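Wrist Views: Gathering Examples at Drultov

We love this part of the Halent project! Before a learning system can do anything useful with cloth, it needs examples, lots of them, and every one starts with a person guiding the arm through a task while the small wrist camera records. Our set now holds 3,621 episodes, and the pages below come from the newest batch.

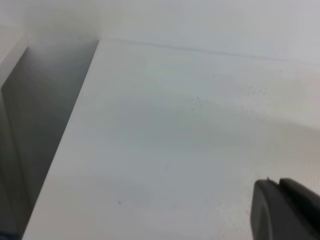 DRULTOV, 18 January 2021

Open white surface, fingers empty. We keep frames like these in the set, and the folks working on Imrie (our labeling tool) tag them "free" so the model learns what holding nothing looks like. Even the little dark specks stay in.

Fabric is where it gets exciting, and where most of our recording hours go.

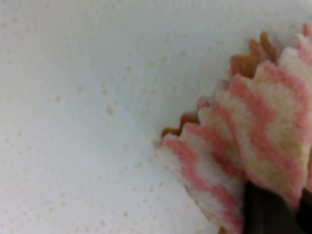
Pink and white stripes, fuzzy pile, folds stacked up on folds: we couldn't ask for better practice material. Soft things never bunch the same way twice, so we record each cloth 77 times before swapping it out. Jisis, the training code, takes in the whole lot overnight, and we come in early to see the curves!

Camera angle matters too. Some views are nearly all wall, with the two fingers tucked into the lower right corner, and we're fond of those as well.
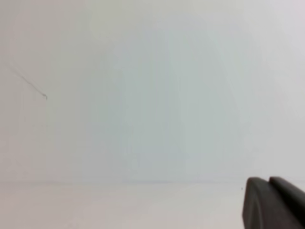

Gallery Notes, No. 2, page 90

Pale wall, a strip of white tabletop and the dark gripper with nothing in it. Look to the upper left for the thin, thread-like line with a hook at its end. We left it alone and kept the episode. The next gallery goes up in May, with towels.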